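Moved the last of my stuff out of the Prindby apartment in August and I've been meaning to write up how the switch to a smaller place went. Short thread.

The old place had two closets and a storage cage in the basement. The new one on Trernergate has one closet and a shelf over the washer. I measured everything before I signed and I still got the couch wrong.

The couch fits the wall fine. It doesn't fit the stairs. The movers got it as far as the first landing and had to take it back down. It went to the Gallegos thrift warehouse the same afternoon. They pick up for free if you can get the thing to the curb.

I replaced it with two armchairs from the same warehouse. They needed new feet. The hardware store on Drutgate sells them in sets of four, with the screws in the bag. Check the thread size first, I had to go back and exchange one set.

Kitchen: I kept four plates, four bowls and the big pot. Gave away the rice cooker and regretted it within a week. Rice on this stove burns at the bottom unless I stand there the whole time.

Paper was the slowest part. I had every utility bill from the last three apartments. Kept the leases and the tax stuff, shredded the rest. The shredder overheats after a few minutes, so it took me two evenings.

Noise is better than I expected. The bus stops running past here at 11 pm and the upstairs neighbors wear socks.

What I'd do again: pack the kitchen last, label the boxes on the side and not the top, and carry the router in your own bag.

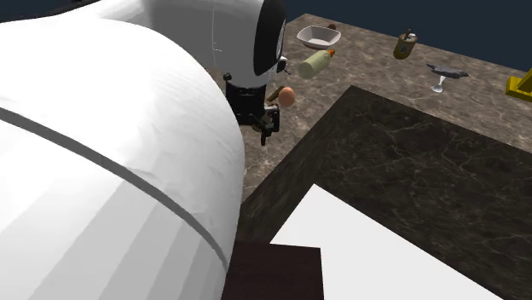
White shell, gray stripe, black arm. Computer render.

Still to do: curtains for the bedroom, a hook for the bike, and some way to stop the closet door from swinging open at night. I've been using a folded bus schedule. If anyone has a fix that doesn't need a drill, let me know, the lease says no new holes.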